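About the Butside Open Bench

Butside is a small robotics workshop with one big habit - we like having people over. Twice a year we push the spare chairs against the wall, make far too much coffee, and let anybody who is curious come in and see what we do all day. We call it the Open Bench, and it has become the part of the job many of us look forward to most.

What we do the rest of the time is teach robots to handle ordinary things. Soft things, crinkly things, things that change shape the moment you touch them. A steel block is easy to pick up. A cloth bag is a different animal, and we have spent more hours on cloth bags than we would care to tell our parents!

We started out in a single room behind the Bilgin building with one table and a borrowed heater. These days we have 12 people on staff and a proper demonstration area, and our recordings are used by our partners at Vodex and by the student lab at Urkitz. The table is still the center of it all. Most of our work begins with a person, a pair of hand-held grippers and an object from the grocery store or the closet. The person does the task by hand, the cameras record it, and the recordings become practice material for the robots.

Our last Open Bench was in April, and 564 people came through the door. We had put out 400 name stickers and thought that was generous. By early afternoon visitors were writing their names on masking tape, and it worked just as well.

The packing table drew the longest line. Guests could stand right beside it and watch the grippers at work with a tote bag and groceries, then ask anything they liked.
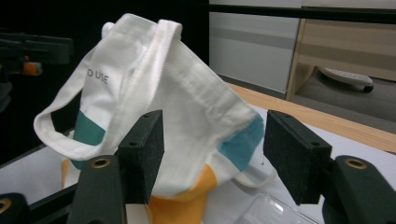
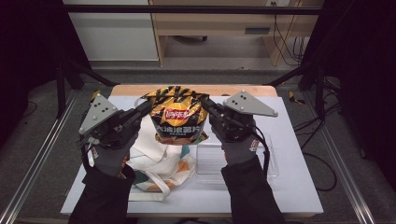
Butside Hands-On Team
On the bench in both photos: the canvas tote and the clear plastic container.

The Hands-On Team runs the demonstrations and also does most of the everyday recording, so the people you talk to at an Open Bench are the people who do this for a living. They are very happy to be interrupted. Ask them why a bag of potato chips is such a good test object and you may be there a while (it's light, it's slippery, it makes an awful noise if you squeeze too hard, and you can tell right away when you've been clumsy with it). Ask about tote bags and you'll hear all about handles. Handles flop over, they cross, they hide behind the bag, and a gripper that has hold of the cloth may still have no good way to get the thing open.

Visitors get a turn too. We keep a second pair of hand-held grippers for guests, and the first reaction is nearly always laughter. You know perfectly well how to put something in a bag, you've done it your whole life, and then you have two stiff fingers on each side and no sense of touch and it all goes to pieces. Give it 2 minutes, though, and most people find a rhythm. Kids are often quicker than their parents. One boy went around the line three times in April and by the end he was giving tips to the grown-ups behind him - good tips, too, we wrote a few of them down.

We also learn a lot from the questions. A retired seamstress told us we were holding the cloth in the wrong place and showed us where she would pinch it, closer to the seam. We tried it the next morning and have done it that way ever since. A group from a packing warehouse wanted to know how a robot would cope with a bag that had already been folded and unfolded a hundred times, so now we keep a box of old, worn-out bags next to the new ones.

Entry to the Open Bench is free and you don't need to know a thing about robots. Doors open at 10 a.m. and we stop when the last visitor has had a turn. Wear shoes you can stand in, and bring a bag from home if you'd like to see how it does on the table. We love odd ones. School groups are welcome and can come in before the doors open; just write to us a few weeks ahead so we can set up a lower table. The next one is in the fall, and the packing line will be back with more grippers for guests.

31 shares | 8 comments

Contact Butside | Copyright Butside, all rights reserved | Back to top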